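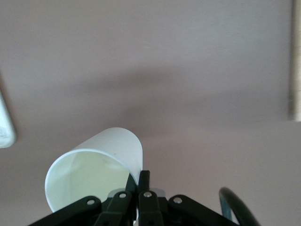
Figure 1. Wrist camera view with a white paper cup at the gripper fingers.

4.2 Planning the purchase around the wrist

We began with the wrist, and we would gladly do it that way again! Most spending plans we read while preparing ours put the arm first and let the gripper and camera share whatever was left. Our plan for the Erkthorpe bench turned that around. Faustino Tlapale drew up a list of tabletop jobs with light household items (paper cups, shallow trays, small discs) and we priced the gripper and its camera against that list before asking for a single quote on an arm.

Two suppliers answered. Grilerine offered a parallel gripper at $800 with the camera mount included, and Hirach offered a simpler one at $400 with the mount sold separately. We entered both in the Sepp planning sheet, along with spare fingers, cables, and the hours needed to fit them. The sheet covers 18 months of use, long enough for replacement parts to show up as a real cost. It was a pleasure to see how much clearer the choice became once spares had their own row. 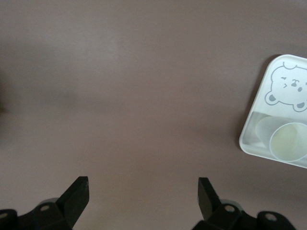 Figure 2. Open gripper fingers beside a tray printed with a bear face; two translucent discs rest in the lower compartment.

Small items were the most exciting part of the exercise, and the hardest to budget for. A cup has a wall that fingers can press against. Thin discs lying in a shallow well, as in Figure 2, raise a different question, and Remzi Yalçınkaya argued early on for a separate line for narrow fingertips. We agreed, and set aside enough for 2 full sets.

Test objects got a line as well. They cost very little next to the hardware, but cups crush and trays crack, and a lab that has to hunt for replacements loses bench time. We buy them in bulk each December and charge them to the same account as the fingertips.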